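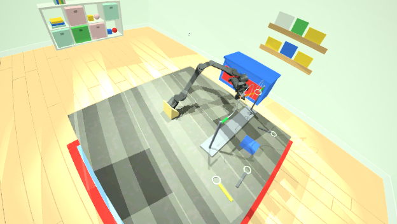 Conflicting profiles of a television presenter: which details should a program biography include?

Oriana Bravo
Posted in Broadcasting and Media Biographies

I am preparing the printed program for a lecture series in Olwood. One of the speakers is a business news presenter who spent most of her career at Tirkier Television and now hosts a weekly interview show at a smaller station. Her office has supplied a short biography of 100 words. The page reserved for her in the program is considerably longer, and I have been asked to expand the text from public sources.

The difficulty is that the public sources do not agree. One profile site states that she joined Tirkier as a weather presenter. A second states that she was hired as a producer and first appeared on air when a colleague was absent. Two sites give different birthplaces. Several pages also list an annual salary, a net worth, her height, and the name of a former husband, and none of them say where the information came from. The wording on these pages is so similar that I suspect they were copied from one another.

I would be grateful for guidance on the following matters. Is it acceptable to rely on a detail that appears on several profile sites? Should the salary and net worth figures be mentioned with a note that they are estimates? Finally, is it customary to send the completed text to the speaker for approval, or would that be considered improper for a publication that describes itself as independent? The program goes to the printer in January and the print run is 2,710 copies, so a correction after the fact would not be practical.

Vaughan Reference Desk

Agreement among profile sites should not be treated as confirmation. Pages of this type frequently draw on a single earlier page, and an error made once will be repeated in nearly identical words. Please try to find the earliest dated statement of each fact and ask who would have been in a position to know it at the time.

For a broadcaster's career, the following sources are generally more dependable than a profile site:

Announcements issued by the station when the person was hired, promoted, or given a new program. These normally state the job title.

Television listings from the period. A listing will not tell you what the person did behind the camera, but it will establish when a program with her name attached was on the air.

Recorded interviews in which the presenter describes her own early career. Treat these with some care. People misremember years, and a story told for entertainment may be shortened.

College alumni magazines and local newspapers in the town where she grew up. These are often the best source for a birthplace, although "raised in" and "born in" are easily confused by later writers.

It is possible that both accounts of her start at Tirkier are correct. At smaller stations, one employee may hold a producing position and fill in on the weather during the same year. If you cannot settle the point, a neutral sentence such as "She began her television career at Tirkier" is accurate under either version and needs no further explanation to the reader.

Salary and net worth figures should be left out. Adding the word "estimated" does not supply a source for the number. Her height and her former marriage have no bearing on a business lecture and should be left out as well.

Your public library may hold back issues of the local listings guide on film. Our own index of regional broadcasters has 367 entries and is open to mail inquiries from outside the county. Requests should give the presenter's professional name, any earlier name used on air, and the years of interest. Replies are sent in the order received, and inquiries that arrive on a Monday are usually not opened until the following morning.
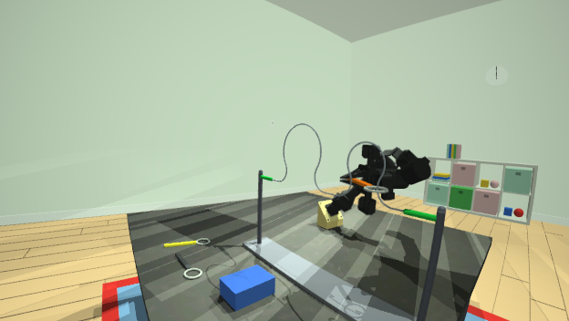 Simulated view of a black robot arm holding an orange rod, with a curving gray wire.

flostovard_viewer

I watched her at Tirkier for years and I am fairly certain that she did the weather first. She wore a green jacket and the map was behind her. It may have been the noon program. I do not recall her being described as a producer, but viewers would not necessarily have been told.

I would include the net worth. Readers enjoy that sort of information and it is already on the internet.

Flostovard Program Office

We respectfully disagree with the second part of the preceding reply. Material that is already on the internet may still be wrong, and an organization that prints it becomes responsible for it.

With regard to approval, our office distinguishes between a fact check and an approval of text. In a fact check, the speaker or her office receives a list of plain statements and is asked to mark any that are incorrect. The list contains dates, job titles, the spelling of names, and the titles of programs and books. It does not contain opinions or descriptions of her work. The final wording remains with the editor. This arrangement is widely understood by presenters and their staff, and we have not known it to be considered improper.

We recommend the following procedure.

1. Write to the office that supplied the short biography and state the date by which you need a reply.

2. Put the disputed points first. In this case they are the birthplace and the first position held at Tirkier.

3. Ask for corrections in writing, even if they are first given by telephone.

4. Keep the reply with your copy of the final proof.

If the office declines to confirm a birthplace, it should be omitted. Some broadcasters prefer to keep such details private, and the program will lose very little without it. You may also ask for the name of the current show exactly as the station prints it. We have seen subtitles dropped, and in one season a program carried the name of a show that had been retitled 2 months before the lecture.

An expanded biography is not required to fill the page. A list of the topics to be covered in the lecture, provided by the speaker, would be of more use to those attending.

Oriana Bravo

Thank you for these replies. I have written to her office with the two disputed points and have removed the financial figures from the draft. The index inquiry to Vaughan has been mailed, with the earlier on-air name included. I will add a note to this page if the listings guide shows her on the noon program.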